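Ticket 57 – Arm B stops short of pick position in the far cells
Project: Clatmont student manipulation project, kitchen task
Opened: 19/04/2023
Status: open, workaround in place
Priority: medium

Symptom
Arm B completes the approach move but halts above the table with a position deviation warning. Jog mode is normal. The fault shows up only when the program is run from the task script, and only for cells past the second cross line of tape. Arm A runs the same script without warnings.

Steps so far
Restarted the controller and reloaded the Dokitz driver. No change.
Swapped the network cables between the two controllers. The fault stayed with arm B.
Ran the approach at low speed. Warning still raised, at the same joint.
Compared the tool settings on both pendants. Arm B still had the payload from the old Farah gripper. Corrected and saved. The warning now appears in 3 runs out of 6, where before it was every run.

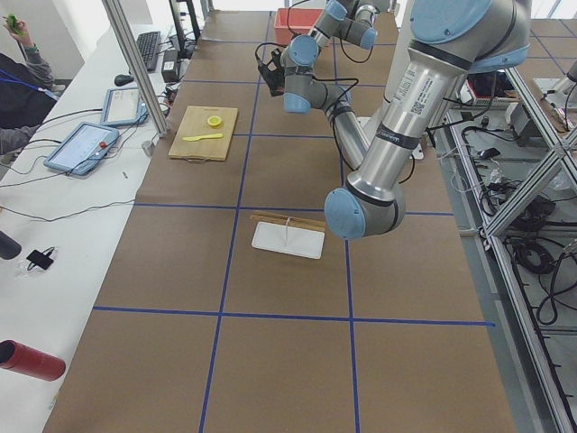
The remaining failures look like a frame problem. The grid was re-taped after the kraft paper was replaced, and the cell origins in the config file date from October. Near cells are within tolerance. The error grows with distance from the base, so a small rotation of the user frame would explain it – a plain offset would not.

Measured at the far corner: 5 mm out along the long side, nothing measurable across it. The team checked this twice with the pointer tool.

Workaround
Use near cells only for the Genditz round. Keep the speed override low on arm B.

To do
Re-teach the user frame for arm B from three tape crossings.
Write the new origins to the config and commit them with the ticket number.
Repeat the 6 runs, far cells only, and attach the logs.
Check whether the cable loop at the wrist pulls at full reach – not tested yet.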